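タイル床の目地掃除と、日々の手入れ

台所と勝手口の床をタイルにして5年になります。水や油に強く、重い鍋を置いても平気ですが、目地だけは放っておくと黒ずみます。うちで続けているやり方をまとめておきます。

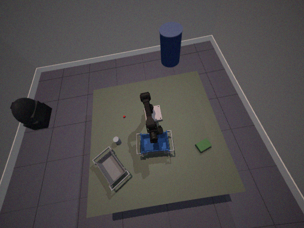 まず掃き掃除です。目地には砂や粉くずがたまりやすく、そのまま水拭きすると泥になって奥に入り込みます。ほうきは目地に沿って縦、横の順に動かします。掃除機を使う場合は、ブラシ付きのノズルに替えてください。硬いノズルを直接当てると、釉薬のかかったタイルでも細かい傷がつきます。

普段の水拭きは、ぬるま湯だけで十分です。洗剤を毎回使うと成分が残って膜になり、かえって足跡が目立ちます。油がはねた日だけ、台所用の中性洗剤を数滴たらした湯で拭き、もう一度きれいな水で拭き取ります。モップよりも、固く絞った雑巾のほうが目地の水が残りません。

目地の黒ずみには重曹を使います。重曹と水を3対1くらいで練り、目地に置いてしばらく待ってから、使い古しの歯ブラシでこすります。力を入れすぎると目地材が削れるので、軽く何度も往復させます。終わったら水拭きを2回。白い粉が残るようなら、もう1回拭きます。

落ちない場合は酸素系漂白剤を湯に溶かして使います。濃さは袋の表示どおりにしてください。ゴム手袋をして、窓を開けておきます。塩素系のものは、酸性の洗剤と絶対に混ぜないこと。クエン酸や酢も酸性なので同じです。また、セメント系の目地は酸に弱く、酢を何度も使うと表面がざらついてきます。大理石などの天然石にも酸は使えません。

目地が欠けたときは、小さいうちに補修します。ホームセンターで売っているチューブ入りの目地材で間に合います。

1. 欠けた部分のもろい粉を竹串でかき出す
2. 掃除機で吸い、水拭きしてよく乾かす
3. 目地材を少し多めに押し込む
4. ぬらした指かスポンジでならす
5. タイルについた分を乾く前に拭く

そのあと一晩は踏まないようにします。うちでは夜の10時過ぎに作業して、朝まで通らないことにしています。色は乾くと薄くなるので、目立たない隅で先に試すと失敗が減ります。

仕上げに防水剤を塗ると、汚れの入り方がずいぶん違います。前に読んだフィデリナ・カセレスさんの家事の本には年に一度とありましたが、流しの前だけは半年で水をはじかなくなりました。水を一滴落として、玉にならず吸い込むようなら塗り直しの時期です。うちは大掃除の前、10月に済ませています。

最後に、テーブルや椅子の脚について。フェルトは水拭きの多い床だと湿気を吸って汚れるので、台所ではゴムのキャップにしています。13個入りの袋を買ったところ、椅子3脚とテーブルで使って1個余りました。キャップの底に砂がつくと床をこするので、月に一度は外して洗います。内径が22ミリのものを選びましたが、脚の太さは家具ごとに違うため、必ず測ってから買ってください。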